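5.2 Double grasps and the stalled fold

The most interesting failure we met with the Lideck controller was also the quietest. In 13 of the 100 folding trials, one gripper closed on two layers of cloth when the plan called for one. No alarm went off. The arm lifted both layers, the opposite gripper kept holding its side, and the garment was pulled tight between them until the force limit stopped the motion.

We were delighted to find how much the wrist signals had to say about this! In the logs from January, the load on the lifting arm began to climb well before the stop – early enough to open the fingers and try again. The original Sidia code threw that part of the signal away as noise.

Figure 4 gives the two-arm setup with a folded white cloth on the table.

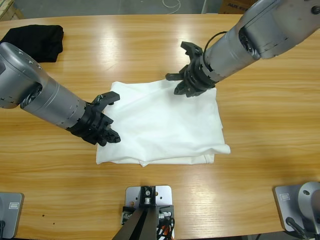

We then lowered the force limit to 55 percent of its first value and added a short pause after each grasp. The pause costs time, but it gives the controller a clean reading before the lift. Thick hems remain hard, as their load looks very much like that of a double grasp, and we would love to see this tried with fingertip sensing. The Morkport logs used here are the version of 17/02/2024.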